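Ukora Street Clothing Exchange
Minutes of the Regular Meeting
June 11, 2025, Wotiseo Hall, downstairs room

The meeting opened at 7 p.m. Minutes of the previous meeting were approved with one correction: the storage rent is paid quarterly.

1. Money
The balance stands at $700. The spring swap brought in $308 at the door. The bill from Stivis for rack rental has been paid. The deposit has not come back yet and the secretary will write to them again.

2. Spring swap
Turnout was better than last year, with more than 70 households signed in. The line at the door was slow for the first hour. Agreed to use two check-in tables next time. Children's shoes ran out early and winter coats were mostly left over.

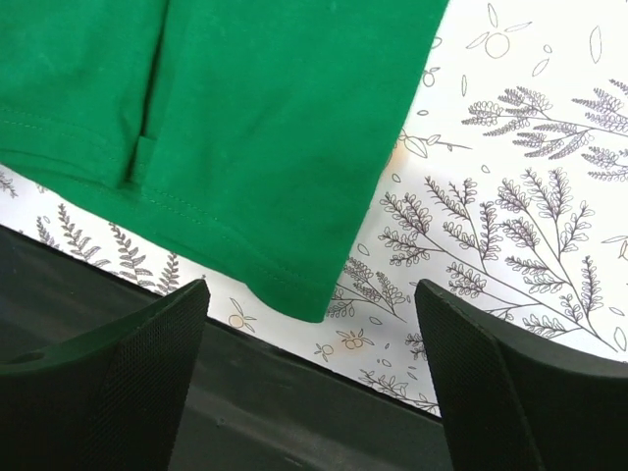 Several members asked for a clearer rule on what is accepted. After discussion, the wording will be: clean, dry, no broken zippers, no underwear. Items with small repairs needed go to the mending table. The new wording will be added to the flyer and the sign-up page.

3. Leftover items
Orakzai Thrift will take adult clothing but no longer takes bedding. Bedding will be offered to the animal shelter first. The coats will be held over for the fall.

4. Storage
The closet at the hall is full. A motion to rent a second shelf unit for 4 months passed, with one vote against. Keys are to be signed out in the book at the front desk.

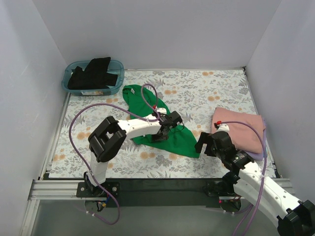
The question of labels came up again. Sizes will be written on masking tape, since the stick-on labels leave marks. Members who still have hangers at home are asked to bring them back before the next event.

5. Fall swap
Planned for a Saturday in September, date to be set once the hall confirms its calendar. Set-up the evening before. The flyer needs to be at the printer three weeks ahead.

6. Other business
The hall has asked all groups to stop using the side door after 9 p.m.

Meeting closed at 8:25 p.m.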